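Logiciel de commande : Jodex publie une mise à jour du planificateur Akanda

Robotique | Logiciels

Jodex a mis en ligne le 17 octobre 2018 une nouvelle version d'Akanda, sa pile de perception et de planification pour bras manipulateurs. La mise à jour porte sur trois modules : l'estimation d'exposition de la caméra de poignet, la gestion des nuages de points incomplets et le calcul des trajectoires de dégagement. L'interface de programmation ne change pas, à une exception près, signalée plus bas.

Le changement principal concerne le traitement des images lorsque la caméra embarquée est orientée vers le haut. Dans les versions précédentes, une source lumineuse située dans le champ suffisait à faire baisser le gain de l'ensemble de l'image. Les contours des objets sombres disparaissaient alors de la carte de profondeur, et le planificateur considérait comme libre un volume occupé. Le défaut avait été signalé en avril par l'intégrateur Marnham, qui utilise Akanda pour du prélèvement en bac sur des cellules à encombrement réduit.

Le nouveau module découpe l'image en zones et calcule une exposition pour chacune. Les zones saturées sont marquées « inconnues » et non plus « libres ». Le planificateur peut toujours les traverser, avec un coût plus élevé, si l'utilisateur l'autorise dans le fichier de configuration. Par défaut, la traversée est interdite à moins de 50 mm de l'effecteur.

« Le planificateur n'avait pas tort, il recevait une carte fausse », explique Sylvie Charbonneau, responsable de la perception chez Jodex. « Nous avons corrigé en amont. Le code de planification proprement dit a très peu bougé sur ce point. »

Les structures ajourées font l'objet d'un traitement séparé. Une grille ou un treillis métallique renvoie peu de points valides, et le filtre de bruit d'Akanda supprimait jusqu'ici les points isolés. Le filtre tient désormais compte de la régularité de leur espacement. Si un motif périodique est détecté sur plusieurs vues successives, l'enveloppe du motif est ajoutée à la carte d'occupation sous la forme d'une surface pleine. L'éditeur précise que cette approximation est volontairement prudente : elle empêche le passage d'un outil fin à travers une maille large, cas jugé marginal. Elle peut être désactivée objet par objet.

La détection du motif demande plusieurs points de vue. Si le bras ne peut pas se déplacer suffisamment pour les acquérir, Akanda conserve l'ancien comportement et inscrit un avertissement au journal.

Jodex indique avoir comparé les deux versions sur 200 séquences rejouées hors ligne, issues de ses propres bancs. L'ancienne version y produisait 68 trajectoires rejetées après coup par le vérificateur de collision indépendant. L'entreprise n'a pas communiqué le chiffre correspondant pour la nouvelle version et renvoie à une note technique à paraître. Les essais en charge sur matériel réel n'entrent pas dans cette comparaison.

Côté temps de calcul, la segmentation en zones ajoute une étape au pipeline. Jodex annonce un cycle de perception complet de 138 ms sur sa configuration de référence, sans accélération graphique. Les utilisateurs qui travaillent en asservissement visuel rapide peuvent limiter le nombre de zones ou revenir à l'exposition globale par un paramètre. Ce retour désactive aussi le marquage des zones saturées.

Les trajectoires de dégagement, calculées après une prise manquée ou un arrêt, sont elles aussi revues. Le bras cherchait auparavant à revenir par le chemin le plus court vers sa pose de repos. Il remonte maintenant d'abord le chemin déjà parcouru, tant que celui-ci reste compatible avec la carte courante, puis replanifie. Le paramètre qui fixait la distance de recul est supprimé. Il s'agit de la seule rupture de compatibilité de cette version : un fichier de configuration qui le contient encore est refusé au démarrage, avec un message indiquant la ligne à retirer.

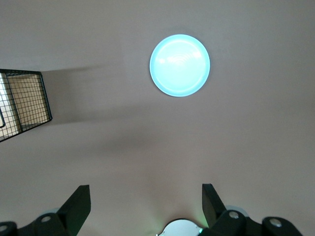
Dernière modification de la page : 17 octobre 2018

Vue de la caméra de poignet, pince vers le haut : le plafonnier rond se trouve dans le champ, avec un panier en treillis métallique noir à gauche et les deux doigts de la pince en bas. L'ombre grise qui s'étend sur le plafond à partir du panier relève d'une autre difficulté, celle des gradients doux. Akanda ne les traite pas comme des contours, et la nouvelle version ne modifie pas ce réglage.

Les doigts de la pince sont exclus de la carte d'occupation par un masque calculé à partir du modèle géométrique et de l'ouverture mesurée. Ce masque était jusqu'à présent statique. Il est maintenant recalculé à chaque image, ce qui évite d'avoir à fournir un masque par position d'ouverture. Les pièces rapportées, supports ou vis qui dépassent du modèle nominal, doivent toujours être déclarées à la main. Un outil en ligne de commande permet de superposer le masque à une image enregistrée et de vérifier l'alignement avant la mise en service.

Le format des journaux est étendu. Chaque trajectoire refusée est accompagnée de l'image source, de la carte d'occupation au moment du calcul et de l'identifiant du module à l'origine du refus. Ces enregistrements se relisent dans Juklow, le visualiseur de Jodex, à condition de mettre celui-ci à jour en même temps. Une version plus ancienne de Juklow ouvre les fichiers mais n'affiche pas les zones inconnues.

Marnham a confirmé avoir installé une préversion sur une cellule d'essai et ne prévoit pas de déploiement en production avant la publication de la note technique. L'intégrateur demande par ailleurs que le coût de traversée des zones inconnues puisse varier selon la vitesse de l'outil. Sylvie Charbonneau répond que la demande est enregistrée, sans échéance.

La mise à jour est distribuée aux titulaires d'un contrat de maintenance par le dépôt habituel. Les étalonnages caméra-poignet existants sont conservés. Jodex recommande toutefois de refaire l'étalonnage si la caméra a été démontée depuis la dernière installation, le nouveau masque de pince étant plus sensible à un décalage que l'ancien.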